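Print this page | E-mail this page
Reading time: 2 minutes
Home Contents Chapters Glossary Index

Chapter 6
When the Grip Fails

In November 2020 a folding cell at the Rukham linen works stopped in the middle of a shift with a pillowcase wound into its left finger joint. The emergency stop had worked. The fault had begun well before that, in the fingers' closing force, which had drifted upwards over 1,000 cycles without setting off an alarm.

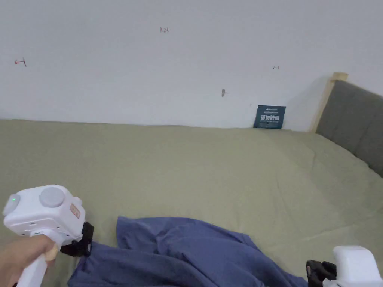 Drift of this kind is hard to find because a gripper that closes too hard still picks things up. The Rukham log showed a normal grasp on every cycle until the last. Soft goods make matters worse, as cloth gives way under the fingers and hides the extra force. A crumpled blue cloth on a smooth green sheet, with black fingers close to it from either side, is a fair picture of the problem: the folds offer many places to take hold, and a finger that goes too deep may catch the layer beneath. At Rukham the under-layer was caught first, and the second gripper then pulled against it.

The maintenance team replaced two worn pivots and lowered the force limit to 60 per cent of its old value. They also changed the order of the checks, so that closing force was measured before the cell was loaded.
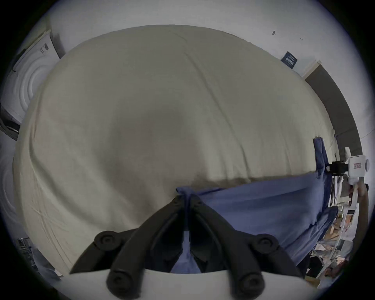 Yurani Quintero objected that the lower limit treated the symptom, and that a cell which cannot feel a snag will pull on it at any force. Her report to Granach, the supplier, asked for a slip sensor on each finger and a shared stop, so that neither gripper could go on pulling once the other had halted. The supplier agreed to the shared stop. Section 6.1 sets out how it was wired.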